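Home | Kits | Data | Docs | Support | Contact

We use cookies to remember your settings. Accept / Manage

# Gestia hand-held kit, rice cooker sample set

README, keep this next to the data folder. Written fast, fixes welcome.

## What you get

- two hand-held grippers, left and right, marker cube on each
- head camera mount + camera
- wrist straps, spare jaws, calibration board
- sample set: 42 sessions, up to 400 takes

Sample set is there so you can check your loader before recording your own. Not big enough to train much on. Full set is a seperate order, ask Adjei sales.

## Task

Rice cookers. Open lid, steam tray out, tray back in, close lid. Some takes with bowls or plates of food on the table, some without. Cooker model changes between sessions, see `models.csv`. Lid colors in that file are typed by hand so don't filter on them.

## Folder layout

- `head/` video, wide lens, NOT undistorted
- `pose/` left and right, one row per video frame
- `jaw/` opening in mm, 0 = closed
- `notes/` whatever the operator typed after the session

## Known problems

- Pose drops out when a cube gets turned away from the camera. Gaps are left as gaps, interpolate yourself.
- Shiny lids throw reflections, marker detector picks up ghosts now and then. Threshold of 52 in the config works for us.
- Session 200 in the index is from the Wevdale pilot, old jaws. Skip it.
- Left jaw screw works loose. Check before each session, the hex key is in the lid pocket.

## Setup

Low table, cooker close to you, both cubes in view before you hit record. Keep the cord on the operator side or you'll snag it. Long sleeves ok if they stay off the cube.
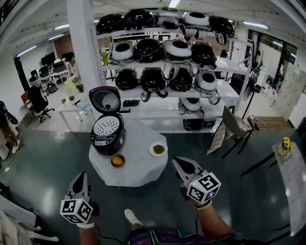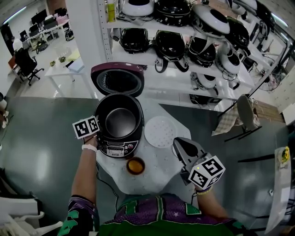

Calibration is good for one day, redo it if the head mount gets bumped. Run `check_pose` first, then `check_jaw`, other way round it complains about a missing file. Will fix.

Firmware: use the one on the card, the October build breaks jaw zero on the right hand.

## Who

Kit and recording guide: Araba Yakubu. Loader and index: Delali Baidoo. Repairs go to the Dirnancombe bench, put the serial number on the box please. Support mail gets read every day exept Sunday.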